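Sat 7 February

Export from Tekelau finished overnight. The archive is 147 MB zipped and unpacks to 2241 files, most of them JSON. I requested it in October, got an automated acknowledgement, and requested it again last week under the access provisions instead of through the settings page. The second route worked.

Went through the connected apps file first. It lists every third party that has ever held a token against the account, including ones I revoked. Revoked entries keep their scope strings. Guerra had read access to contacts, calendar and coarse location, and all I ever used it for was splitting a restaurant bill. Stidgate had contacts only, but with a refresh token that never expired.

The contacts snapshot attached to the Guerra grant holds 924 records. My address book has 160 people in it. The difference appears to be second-degree entries, pulled through from accounts that had sharing on by default. None of those people authorized anything. I checked a dozen rows and found phone numbers in all of them, birthdays in a few.

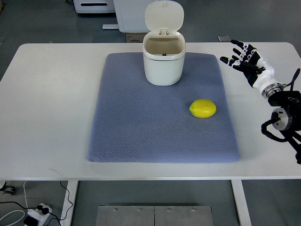
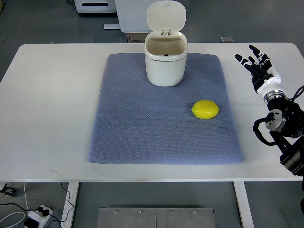

Deletion on Tekelau has two stages, and the interface describes only the first. Removing an item sets a flag and moves it to a holding area, where it stays readable to any app with the archive scope. The bin icon there has its lid drawn shut. The small white one on the mat, lid standing straight up and the inside in plain view, is a closer model of the holding area. The second stage is a purge, which has to be requested separately for each category. I submitted purges for contacts, location and search history, and left messages alone until I have a second copy of them.

Afternoon: revoked everything still live except Soltidlow, which handles the two-factor codes. Its scope is limited to account ID and email, and the token rotates. Rotated it by hand anyway and confirmed the old one returns a 401.

Changed the sign-in on four sites from the Tekelau button to a separate address and password. Two of them created a new empty account instead of converting the existing one, so the order history is stranded. Wrote to both.

Still to do: compare the advertising interests file against the one from the previous export, turn off friend-of-friend visibility on the old account, and find out whether Stidgate honours a deletion request sent by email or wants the form. The form requires a login I have just revoked.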